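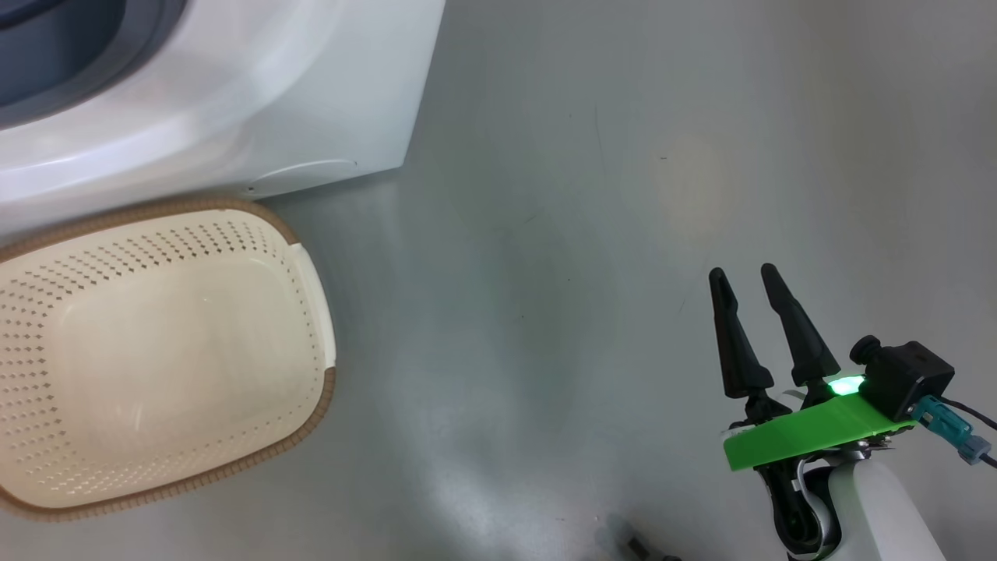 Photo: Dario Pace

Laundry > Washing Machines > Loading and Unloading

How I Get Through a Wash Without Losing Socks

Last updated: July 30, 2023

I used to carry clothes to the machine in my arms and leave a trail of socks down the hall. My neighbor Vittoria finally got tired of finding them by the stairs and told me to buy a basket. So I did, and I've gotten a little fussy about it since (sorry, Vittoria!).

Put the basket on the floor right up against the front of the washer, a bit to one side so the door can swing. I like a plastic one with holes in the walls - it lets damp things breathe if you get called away, and you can wipe it out in two seconds.

Before you load, open the door all the way and stick your head in. Spin the drum by hand and feel along the bottom, then run a finger around the fold of the rubber seal. Back in May I found a hair tie, a guitar pick and 86 cents in there, all from one week.

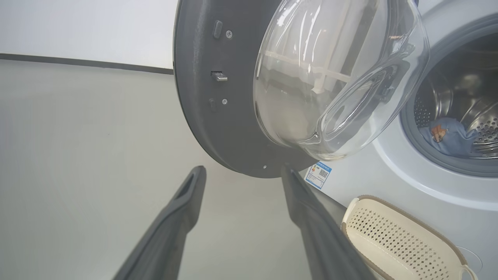 Go through pockets next, and shake out anything balled up. Small stuff loves to ride along inside a T-shirt. Drop things in one at a time and stop while you can still fit your hand flat on top of the pile.

When it's finished, pull the basket close again and take the big pieces out first, then spin the drum once more for stragglers. I leave the door open for the rest of the day so the seal can dry, and the basket goes back on its shelf.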